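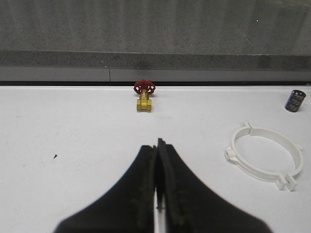

Operators wanted, Turberg site, starting February. You drive the arm by hand controller, we record, the model learns from your runs. Small hardware mostly – brass valves, pipe clamps, breakers, that kind of thing. Pick up, move, set down, reset, again.

96 good runs per shift is the target. Shifts are 5 hours with 2 breaks. No experience needed, we train you on the Zerkier software the first morning. Steady hands, patience, ok with repetition. Bad runs get flagged by you, not deleted – we need those to.
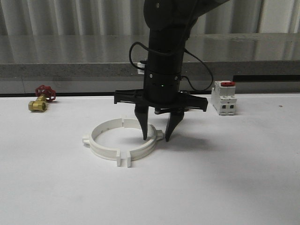 Moncrieff: Is the training morning paid? And do flagged runs count toward the 96?

Training is paid, same rate. Flagged ones dont count. Apply through the Holen jobs page, 7 spots open.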